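July, morning session. Entry for the small-goods table, sheet 159.

The purpose of this session was to settle the layout of the sorting table before the Kavau order is unpacked. The previous layout placed the trays along the back edge, and it was found that items set down in the front half were often moved twice before they reached a tray. The trays have now been assigned to the left and right sides, leaving the center clear for work in progress.

Labels were printed for all 40 trays. Two were misprinted and have been set aside for correction. The Siriwan numbering is retained for existing stock. New stock will follow the Fultari list, beginning at 2887, and the two series are not to be mixed in one tray.

Lighting was reviewed at the same time. The overhead lamp remains in its present position. Colleagues who prefer the side lamp may use it, provided it is returned to the shelf at the end of the session.

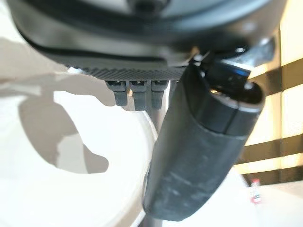
The order of work was agreed as follows:

1. Clear the center of the table and wipe the surface.
2. Set out one tray at a time and check its label against the list.
3. Place items singly, with a hand's width between them.
4. Record any item that does not match the list on a separate sheet, and leave it on the table until a second person has seen it.
5. Return the tray before the next one is brought out.

Step 4 replaces the former practice of putting unmatched items in the Token box. The box had become nearly full, and several entries in it could no longer be traced to a tray. Its contents will be gone through separately and the result entered under the same sheet number.

Remaining points: the felt liners are still too long for the shallow trays and should be trimmed before use. The pencil marks on the table edge show the old tray positions and may be erased. A clean copy of the list is needed at the table, as the present one has corrections in three different inks and is hard to read.

Session closed at 11:40. Misprinted labels carried over to the next entry.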